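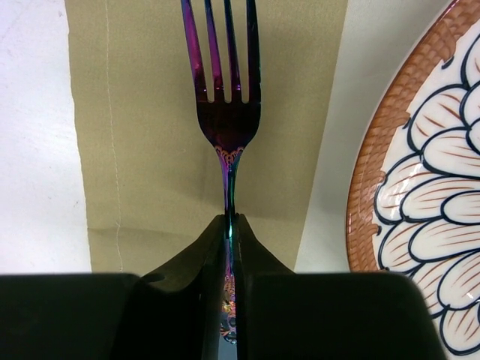 Florkano Community Workshop | Robot Arm Group

I have been promising to write up the table-setting arm since September, and every time I sit down to do it something on the arm needs tightening and off I go again. So tonight the arm is switched off, I have a pot of tea next to me, and I'm going to get through the whole thing: how the cell is laid out, how we look after it, and the long business with the gripper fingers, which is what most of you wrote in to ask about after my last post (thank you, by the way, I read every one, even if I'm slow to answer).

For anyone new, our group keeps one small arm running at the workshop on Trujillo Street. It picks up forks, knives and spoons and lays them out beside a plate. That's its whole job. We call the cell Wendis, a name that was on the side of the crate the table came in, and it stuck before anybody could think of something better. It is slower than a sleepy teenager and I'm very fond of it.

The fingers first, then.

The arm came to us with flat, hard jaws that were fine for blocks and boxes and terrible for cutlery. A fork handle is a nasty thing to hold if you have only two flat surfaces to hold it with. It's thin, it's curved, and it's slick, and the moment you squeeze it off center it wants to roll. We spent an entire evening watching forks swing round like compass needles. I tried sticking rubber tape on the jaws, and that helped for a day or so, until the tape crept and bunched up at one corner and every fork came up crooked in the same direction. Then I tried a thicker tape. I'd like that week back.

What we have now is a pair of black fingers with rounded tips that rise up toward each other, so that where they meet there's a notch shaped like a V and the handle sits down in it. I can't tell you how much calmer the whole machine looks since they went on. The fork stands up between the tips with its tines pointing away from the arm, and the handle has somewhere to go. If you're making your own, spend your time on the tips and don't fuss over the outer part. Ours are plain blocks out there and they do perfectly well.

Putting them on is easy, and putting them on straight took me three goes. My routine, for what it's worth, goes like this. Power off at the wall, and I do mean at the wall, having once leaned on the pendant with my elbow while both my thumbs were in the jaws. Old fingers off, and wipe the mounting faces with a dry rag until the rag comes away clean. Then the left finger goes on with its screws just snug, then the right, also just snug. Power back on, close the jaws very slowly on a straight piece of rod, and let the rod pull the two fingers into line with each other. While they're still holding the rod, tighten everything up, going a little at a time from one side to the other. The first two times I tightened the left one all the way before I'd even picked up the right one, and then wondered why they met like a pair of badly hung doors.

After that I mark the screw heads with a dab of paint pen, running over onto the finger. If the line is broken next time I look, the screw has moved. It's an old habit from a job I had long before any of this, and it has saved me a lot of poking about with a hex key.

Now, grip force. Our controller has a force setting that goes up in steps to 500, and I'm not going to pretend I know what the steps are steps of, as the manual and the screen disagree on the matter. We run at 312. Lower than that and a heavy serving spoon will droop at the bowl end when the arm turns. Higher and you start to hear a little creak from the finger mounts that I don't care for. I arrived at it by going up and down in small amounts over a couple of evenings with a notebook, and I wrote the number inside the lid of the control box where I can't lose it. If you have a different arm your number will be different, so please don't copy mine and then write to me about your spoons!

The table is next, and I have a lot of feelings about the table. Ours is white, and I wanted it white because you can see crumbs, screws and dropped washers on it from across the room. The trouble is that shiny cutlery on a bright white table is hard going for the little camera at the wrist. It sees the fork, and it sees a glare, and it can't always decide which of the two to go and fetch. The fix was a cloth napkin. We lay a beige one down flat and the forks show up against it beautifully, and it also stops them skating away when the fingers come down a hair too low. I'd been reading about special mats and polarizing film and goodness knows what, and then I took a napkin out of my own kitchen drawer. It has a line of stitching along one side that wanders a bit, and a fold that never quite irons out, and the camera doesn't mind either of them.

The plate came from my kitchen too. It has a rim painted like woven basket, in a brown that's nearly the color of a flowerpot, and big petals (or feathers, opinions differ at the workshop) outlined in navy blue inside. I love that plate. I chose it on purpose as a hard case, figuring that if the arm could find the edge of something that busy it could find the edge of anything. I also chose it so that I'd be careful with the approach heights, and I have been.

And then there's the fork! A good few of you asked where I got the rainbow one. It was in a mixed box of odds and ends at the Skevano flea market, and I bought the box for that fork alone. It goes from violet to magenta with bits of teal and green depending on how the light falls, and there's a lacy orange and gold band at the neck. It's the prettiest thing in the cell by a mile. It's also a wonderful nuisance as a test piece, because its color changes as the wrist moves over it. Plain steel forks we had sorted out fairly early. The rainbow fork had us retaking all our reference shots from several heights and in both sets of lights, the ceiling ones and the lamp. I keep it in the routine for exactly that. A cell that copes only with well-behaved forks will let you down the first time somebody brings their own silverware.

A word on where to grab. I started by having the fingers close right under the head, thinking that the closer to the heavy end the better. They kept brushing the shoulders of the fork on the way down and shoving it along the cloth. Moving the grip point down onto the stem cured the shoving straight away. The decorated handles want watching, though, as raised pattern under one finger and smooth metal under the other can give you a slight twist. With the rounded tips it's a small twist, and I've stopped chasing it.

Looking after the thing from week to week is dull and I'd be lying if I said I never skipped it. Before each session I wipe the finger tips with a barely damp cloth and then a dry one. Skin oil is the great enemy. Everyone who visits wants to touch the fingers, and I can't blame them, but you can tell afterward. I look at my paint marks. I wipe the camera window with a lens cloth that lives in its own bag and is never, ever used on the table (the table has smudges and specks that come back however often I go over it, and I've made my peace with them). Then I run the arm through its path once with nothing in the jaws, at quarter speed, with my hand resting on the stop button, and I listen. You learn the sound of your own machine. Mine has a soft tick at the elbow that has been there from the start and a hum in the wrist that hasn't.

The hum is the one repair I still owe it. The cable to the gripper runs along the outside of the forearm, and at the far end of its turn it gets pulled snug, and I think the connector is taking a strain it shouldn't. I've given it a longer loop for now, held with two cloth ties so that it can slide. Cloth ties and no plastic ones, please, on anything that bends. I cut through a perfectly good cable jacket with a plastic tie pulled too tight, and I had to order the replacement twice after getting the connector wrong the first time.

The cycle counter said 721 when I shut down this evening. I reset it when the new fingers went on, so all of those are theirs, and the tips show a faint polish right where the handles sit and no wear that I can feel with a fingernail. I've got a spare pair in the drawer anyway, in a jar, with their screws taped to the lid.

Next time I'll get to the knives, which lie much flatter than forks and have been giving me grief. If you've got a trick for lifting a butter knife off a cloth without bringing up a pinch of the cloth along with it, do leave it in the comments. I've tried coming in at a slant and I've tried pulling the napkin tight with clips, and the clips were worse.

Posted Feb 15, 2024 in Workshop Notes, Arms and Grippers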